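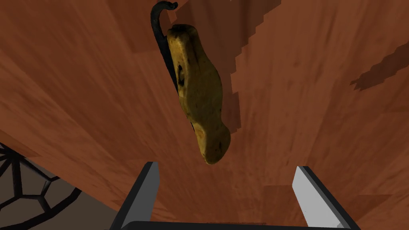

Why does a pear picked hard from the tree often taste better than one left to ripen on it? Most European pears ripen from the core outward, so fruit left on the tree turns soft and brown inside before the outer flesh is ready to eat.

Chapter 3. Harvest and Storage of Pears

This chapter covers picking date, cooling, and ripening after storage. Soil and pruning were treated in Chapter 2. Firmness is measured with a hand-held tester on two pared sides of each sample fruit, and the lower reading is entered.
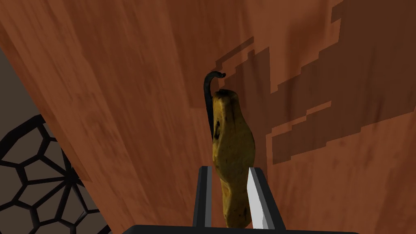 Figure 3.1. Yellow pear-shaped fruit with dark, curved stem.

Skin color alone is a poor guide to picking date. In russeted and spotted kinds the ground color is partly hidden, and readings taken by different pickers do not agree. The Enthorpe orchard records, kept by Irfan Sutanto, list firmness and starch score together for 31 plots.

Cold storage slows the loss of firmness but does not stop it. Fruit
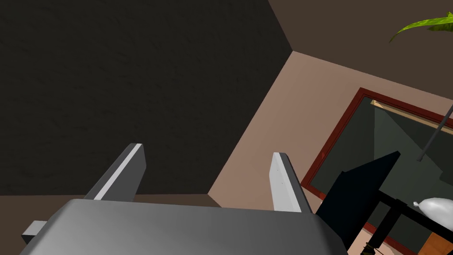 held too long may stay green and fail to soften when warmed. Section 3.2 sets out the storage limits by variety, and Section 3.4 the warming schedule.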